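Search the site
Search
Type a keyword and press Enter

Bowls and Boards: Your Questions

Our Treltgate table page brings in more mail than anything else we put up, and I love it! I've gathered up the questions that keep coming back. If yours isn't answered, write to me and I'll add it.
Zorica Gashi

Why do you put a bowl on a board in the first place?

Try it once and see! A bowl straight on a big table can look a little lost, and a wooden board gives it a place to live. It also catches the crumbs, the olive pits and the drips from the spoon, so you can carry the whole lot to the sink in one trip.

Does the bowl have to go in the middle?

Nope. I nearly always push mine over to the left, which leaves me a nice stretch of wood for bread or sliced pears. If you're left-handed you may want to flip that (my sister does, and it drives me nuts when I help her set up).

What size board should I get?

My everyday one is 44 centimeters long and I've never wished for a bigger one, except in December when the whole family comes over. Go for a rectangle if you can. Round boards are pretty, but they eat up shelf space and the bread keeps sliding off the side.

Which color of bowl works best on wood?

Oh, orange-red, every time! A glossy one with a darker rim is my favorite thing to put on a table. Wood is warm already and the color just glows against it, even on a gray evening with one lamp on. White is fine too, and hummus looks great in dark blue.

Shallow or deep?

Shallow for anything people pick at with their fingers, like nuts or cherry tomatoes. Deep for soup and for dips that get stirred. I own 5 shallow ones and they all get used, sometimes on the same day.

Can I put a hot bowl on the board?

Warm is no problem. For something straight out of the oven I lay a folded dish towel down first. I have one pale ring on my Abernathy board from a pan of beans, and it has never come out.

How do I clean the wood?

Warm water, a drop of dish soap, a quick wipe on both sides, and stand it on its edge to dry. Please don't soak it and don't put it in the dishwasher! Once a month I rub in a little mineral oil and leave it overnight.

My bowl wobbles. Is the board warped?

Could be. Set the board on a flat counter and press down on the corners. If it rocks, turn it over and use the other side for a few weeks. If it sits still, check the foot of the bowl, which may have a rough spot you can smooth with fine sandpaper.

How do I keep glazed bowls from getting scratched?

Stack them with a paper napkin between each one, and keep metal spoons out of them when you can. Small wooden spoons are lovely to eat with anyway.
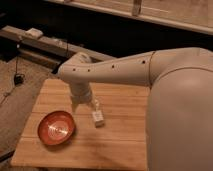
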